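15/02/2018

Spent most of this week on the two-arm table at Tallska. It had been drifting since the move from Flalville, and the left arm was the worse of the two. Yhon Lozano had already reset it twice from software and both times it was off again by the next morning, so I went over the mechanical side first.

The base bolts were fine. I put a wrench on every one and got no movement. The clamp collar below the sleeve was another story. Two of its screws turned by hand, and with those loose the arm could twist slightly under load and never come back to quite the same place. I cleaned the threads, put a drop of medium threadlocker on each and tightened them in a cross pattern. Then I left it overnight.

Next was the cable on the outside of that arm. Whoever tied it last had pulled it tight with the elbow bent, so at full reach it tugged on the connector. I cut all the ties and straightened the arm as far as it goes. The new ones went on with a little slack at the elbow. Old ties go in the trash, not on the floor — I found 9 of them under the table from earlier jobs.

The right arm only needed its fingers looked at. The ridges on the gripping faces fill up with grime and ceramic dust, and then things start to slide. A dry toothbrush gets most of it out. Alcohol on a rag does the rest.

After that I redid the zero on both arms, left first. The Mowat manual says to warm the joints up for 40 minutes before you do this. I used to skip it. Ottavio Galli ran the numbers with and without last May and the difference was big enough that I don't skip it anymore.

The check we use is the mug and brush routine. Left arm takes the brush, right arm goes for the mug, and both have to line up over the middle of the table. It's a good test for this table because an error in either arm shows up as a miss at the mug.

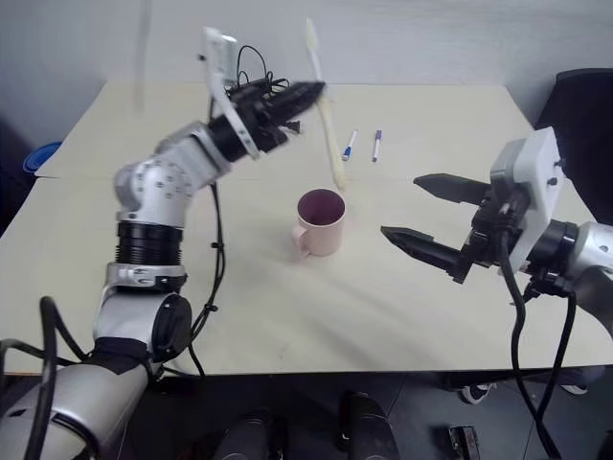 How often should the zero be redone?

Every six weeks if the table stays put, and again any time an arm has been bumped, moved or had a collar loosened.

I ran the routine 118 times with the new zero and it missed on two, both on the right side. I'll look at that wrist next. The spare ring from Pramitz hasn't shipped yet, so for now I've written the date of the last zero on a piece of tape inside the cabinet door, and the old offsets are in the notebook under it in case anyone needs to go back.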